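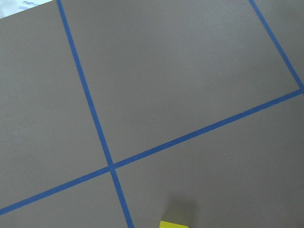 Open day at the Ritness workshop, Trerport
2021-07-08

The student robotics club at Ritness opened its doors for an afternoon, and I drove over from Hanska to see it. Signs from the parking lot lead to a side entrance. You sign in at a desk, get a paper badge and are free to walk around. The hall has a small display of past work near the door, but most visitors went straight to the tables where the current project was being worked on.

The project is called Kerekes. The students are teaching a robot arm to pick up small colored blocks, move them and put them on top of each other. They began in the spring semester with a budget of 380 dollars for everything apart from the arm, which the school already had. Blocks, tape and paper cost very little. Most of the money went to mounts and cables.

Tape plays a bigger part than I expected. The work area is marked off in blue strips, and the students use the squares to describe where a block starts and where it should end up. The lines are put down by hand. One student told me they used to measure every square with a ruler and gave it up after two weeks - the tape gets pulled up and laid again too often for that. The program has to cope with lines that are a little off.
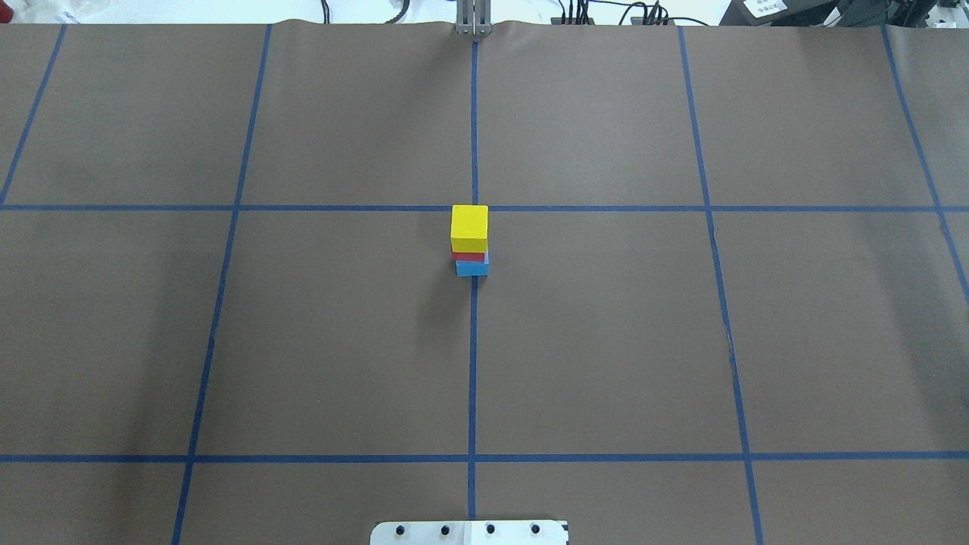
Yellow, red and light blue blocks stacked on the taped grid.

Stacking is the part they find hardest. Picking up a single block has been reliable for a while, according to the team, but a stack needs each block let go at the right height. Too high and it drops and shifts, too low and it pushes the one beneath. They write down every try in a notebook, with the starting square, the block color and what went wrong. I was allowed to leaf through it. A lot of the entries just say "slipped" or "wrong square."

There was a short talk at the end of the afternoon, about 3 pages of slides, on how the camera views are used. It was aimed at parents and mostly avoided math. Questions ran longer than the talk. Somebody asked about lighting, and the answer was that shadows still cause trouble and the blinds are usually kept closed during tests.

Coffee and lemonade were in the hallway. Parking is free but the lot is small, so come early. The club plans another open afternoon in September, when new members can sign up. No experience is needed to join, and meetings are held after classes in the same room.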